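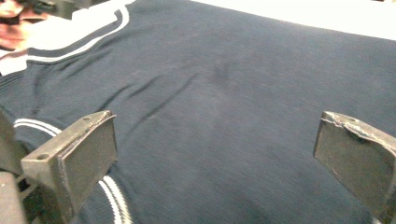

Fiorella Zanetti wrote under the last post that a year without buying clothes is easy if you already own too many, and would I please report back when my elbows go through. Fair. Elbows went through in November. Reporting back.

Jan 31, 2023, so that's the year done, plus the extra month I tacked on for the two pairs of tights I bought at the station in Trudimlow and didn't tell anyone about. Writing this fast, dinner's on.

The rules, for anyone who wasn't reading then. No new clothes. No secondhand either, because I know what I'm like in a charity shop. Underwear allowed if properly dead. Shoes allowed to be mended, not replaced. Presents fine but no hinting. I hinted once. My sister took no notice whatsoever so I'm letting it stand.

Why I did it - money, mostly. I'd like to say the planet. I went through the bank statements the winter before, sat on the stairs with a highlighter, and it came to £2,484 in twelve months. On clothes! I work from the back bedroom four days out of five. 41 separate things, and I could only find some of them. A jumpsuit. I've got no memory of the jumpsuit.

First couple of months were nothing. Smug, even. Told everyone. Then the spring stuff came into the window at Grasso and there was a coat, a sort of mustardy green, and I walked past it on the way to the dentist and again on the way back and then a third time when I had no reason to be on that side of the road at all. I didn't buy it. I thought about it until June. I can still tell you where the pockets were.

Thing I got wrong: I thought the hard part would be wanting nice things. It was more the boring stuff. Needing a plain black top for a funeral and the plain black top having gone that rusty brown at the seams. Having one pair of trousers that does up and it being in the wash. I hadn't ever had to plan round the wash before, I'd just had more trousers.

So then I got into washing properly, sorry, this is the dull bit. I used to put everything in at 40 and hope. Now it's 30 for nearly all of it and wool on the wool setting, which I'd lived with for nine years and never once pressed. Half a capful of the liquid stuff. Jumpers out flat on a towel, never on the airer, never ever over the banister (I have a cardigan with shoulders like coat hooks from the banister). Turn them over before bed. They take ages in winter and the whole house smells of sheep and that's just how it is from now on.

And I stopped washing them so often, which I'd have been embarrassed to write down a year ago. Hang it by the window overnight. Done.

Mending went badly, then less badly. I'd bought a darning mushroom at the Dramham craft fair years back and had been using it as an ornament. First go was a heel and I pulled the thread so tight it was like standing on a pea. Unpicked it. Did it again, worse. Third time Hamdia Mersha sat me down at her kitchen table and made me go slower and leave little loops at the ends of the rows so it's got somewhere to shrink to. Changed everything, the loops. Also her needles were blunt and mine was a sharp one out of a Christmas cracker sewing kit so I'd been splitting the yarn the whole time.

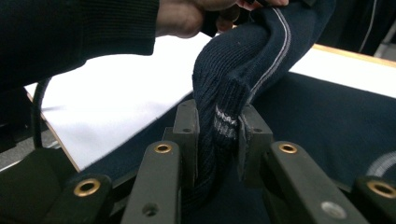
She's also the one who told me to stop trying to match the colour. I'd spent a whole Saturday's worth of daylight holding bits of wool up to the window. You'll never match it, the old wool's faded and the new wool hasn't. Either go near enough and don't look at it again, or go completely different on purpose. I've gone completely different. My good jumper has orange elbows now, a very loud orange, from a ball of Moruretti that was left over from somebody's baby blanket. Two people have asked where I bought it like that. I was unbearable for days.

Not everything could be saved. The cords went at the inside thigh, as cords do, and I patched them and the patch held beautifully and everything round the patch gave way instead, at a parents' evening. They're dusters now. Some of the t-shirts too. And the zip on the big coat - £18 to replace at the place by the bus station in Trudimlow, and I stood there dithering over eighteen quid when I'd once spent more than that on a belt I couldn't sit down in. Paid it. Best money of the year.

Moths. I'd forgotten moths. Found out in August, opened the bottom drawer and there was a hole the size of a lentil in the grey one, then more holes in the one underneath. Everything out, everything bagged, into the freezer in shifts for a fortnight with the peas living next door at Fiorella's. Hoovered the drawer, hoovered under the drawer. Lavender does nothing as far as I can tell but I've put it in anyway. I check now, every few weeks, lay each one out flat in good light and go over it with my hands as well as my eyes. You feel a thin patch before you see it.
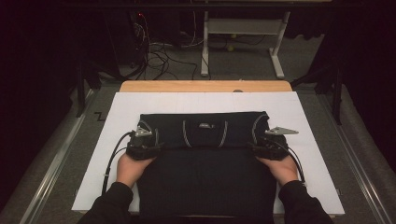
Black knit, flat on the white board.

Where was I. Money. I haven't added it up as carefully as I did the first time because the first time was upsetting, but it's the tights, the zip, new heels on the brown boots, needles, wool, a packet of pants. Wool's a bit of a grey area. I may have bought more wool than I had holes for. Theres a bag of it behind the sofa and if anyone in this house asks, it's been there ages.

Am I carrying on? Sort of. I said I'd go straight out and buy something on the first day and then it came and I couldn't be bothered to get the bus. The mustardy coat was long gone obviously. I did try on a dress in Dramham and all I could see was the seam allowance, there wasn't any, it'd have been open to the hip by Easter. Put it back. Bit annoyed really, I used to enjoy shopping and now I go round turning things inside out and tutting like my nan.

Think I'll do a list. If I still want the thing when I get to the end of the month then I can have it. Currently on the list: wellies (mine leak), a nightie, and a waterproof that is acutally waterproof. Not a thrilling list.

Several of you asked for the loops method with proper instructions. I'll try, but I need Hamdia to hold the sock while I write it down and she's away until half term. Until then: blunt needle, go well past the edge of the hole into the solid bit, leave slack at every turn. Good lamp.

Right, potatoes are boiling over. And Fiorella, your freezer's clear, I've got the last of the peas back, come round and see the elbows.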